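Tue 4 February — burger bench, Prernetti kitchen

Back on the cabbage again. I said last time I'd stop moaning about cabbage and get on with the buns, but the leaf step is still the one the kitchen crew ask me about every single day, so leaf step it is. Same bench, same tray in the middle, dividers either side, Skusik running on the old settings to begin with.
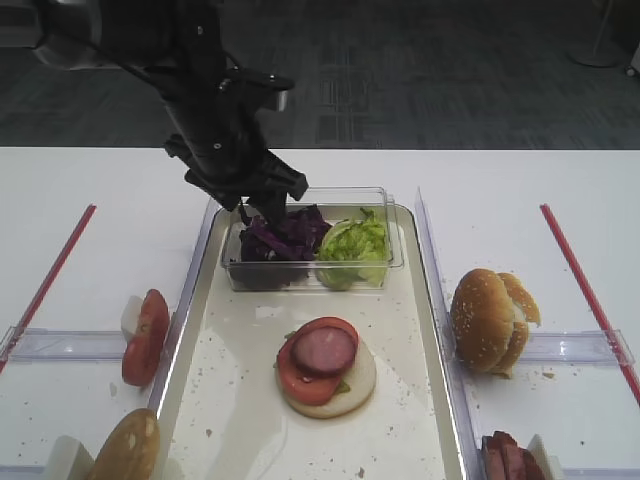
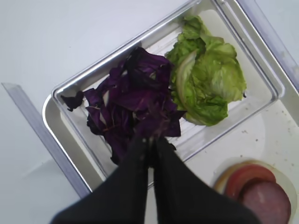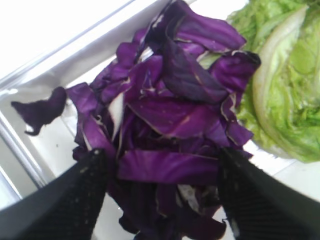 Leaf step, purple side. Fingers at the cabbage, lettuce next door in the same tub.

Ran 40 builds before lunch. The tomato and the sausage I'm happy to leave alone for now, they come off their holders nicely and the arm hardly seems to think about it. Cabbage is another matter. Some picks come up with a good pinch, some come up with one sad leaf, and twice I got a great wodge that hung over the bun like a fringe. The leaves hook into each other, so what you get depends on how deep you go and how the heap has settled since the last go. I dropped the pick height a touch after the first batch and it helped, though it also means we're squashing things at the bottom. Needs a proper look — I don't want to fix one end and ruin the other.

Also the purple and the green creep into each other where they touch. I like them sharing a tub, it saves a whole reach, but if we go on like this I think we want a bit of plastic between them. Trukent do an insert that might fit. Must measure the tub first (I have now written this down on three separate pages, so please, me, measure the tub).

Crumbs! Crumbs everywhere, as usual. Wiped down at the break and it was just as bad an hour later. The bench needs a wipe every run, and at the moment it isn't on anyone's job list, so it lands on whoever is standing nearest.

That brings me to the bit I really wanted to get down while it's fresh. Had a long natter with the morning crew over tea about what happens when this goes into the real line. The plan on paper says 400 burgers a shift through the arm and 2 people on the bench where there used to be a full row. Nobody's being let go, they've had that in writing, and the others move across to packing and the new salad counter. Fine. But packing is the cold room, and the cold room is miserable, and I hadn't thought about that at all. They had. One of them said the row was the only place in the building where you could have a chat while you worked, and I didn't have an answer for her.

They're not against it, mind. The wrists thing came up straight away: hours of pinching cabbage and turning buns is hard on the hands and they'd be glad to see the back of it. What they want is a say in the swaps, so the same two don't get bench duty for ever while everyone else freezes. Seems fair to me. I've put it in my note to the Fakir project lot and asked for a rota to be agreed before we move the arm, with the cleaning written into it as a proper task with time set aside.

They also want to be able to stop the thing themselves and start it again without ringing me. Quite right too. At the moment the restart is page after page of me showing off, so I'm going to cut it down to one side of paper.

Pick log for this morning is saved as run 592, with the old height and the new height both in there, so don't average the lot together.

For next time:
measure tub, ask Trukent about the insert
weigh the cabbage picks properly, my "good pinch" is not a number
restart sheet, one side, try it on the morning crew
chase the rota
more cabbage, we've nearly gone through the bag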